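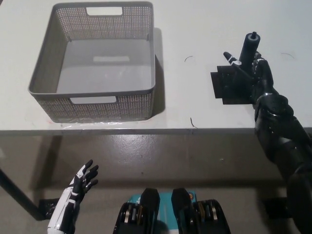 Equipment plan for the second half of the year

Many of you asked me after the May meeting what we decided about the second humanoid, and why the spare hands came before it in the list. I promised to write it down, so I do it now, as of 22/06/2019.

The short answer is that we don't buy a second robot this year. We buy hands, two tables and a proper stock of small objects, and we keep the rest for repairs.

For the long answer I must go back to how we spent last year. In the budget we had one large line for the robot and one small line called "other." The small line was empty in 11 weeks. The robot itself cost us almost no trouble. It was the fingers. A hand that closes on objects all day gets play in the joints, and then the grasp is a little different from the grasp of last month, and the people who use our recordings notice it before we do. Each time we sent a hand back to Hatix we waited, and while we waited the robot stood still and the operators did paperwork.

So from July there will be one spare right hand and one spare left hand on the shelf. The right one wears faster in our tasks, and I wanted to order two of these, but Hatix gives a better price for a pair. When a hand comes back from service it goes on the shelf and not directly on the arm.

About the tables. We have compared the offer from Culla with the offer from Bakilana. Culla is cheaper, but the height is fixed. Bakilana has adjustable legs and the top can be changed when it gets scratched. I prefer Bakilana, and Xiaoyan Xia, who runs the afternoon sessions, prefers it too. White top again, so that new recordings can be compared with the old ones.

The objects are the part where I made the biggest mistake in my first plan. I wrote 200 for baskets, mats, cylinders and everything else that goes on the table. This was much too low. Objects get dropped and lost, and sometimes the shop stops selling the model. Now the line is 2000, and we will buy the plastic baskets and the cylinders in larger quantity at one time, so they stay the same until the end of the project. Please write on the list by the door when you take the last one of something.

Service contract: the quote from Isska is 3195 for the year, with two visits included. I have asked them if the shoulder joints are covered or only the wrists. They didn't answer yet. Until I have this in writing I don't sign — last year we learned what "standard wear" means.

If your group wants robot time in the autumn, please send me the number of hours and the type of objects before the end of the month. Late requests are possible, but then I can't promise the objects will be there.

Comments

Jonas: Is the spare pair calibrated at the factory or do we do it here? Last time it took us most of a day.

Editor: Here. I have put one day for it in the plan.

mk_lab2: Please ask Bakilana if the top is matte. The shiny one gives us reflections in the head camera every afternoon.

Xiaoyan Xia: I have asked, they will send a sample piece. It will be on my desk.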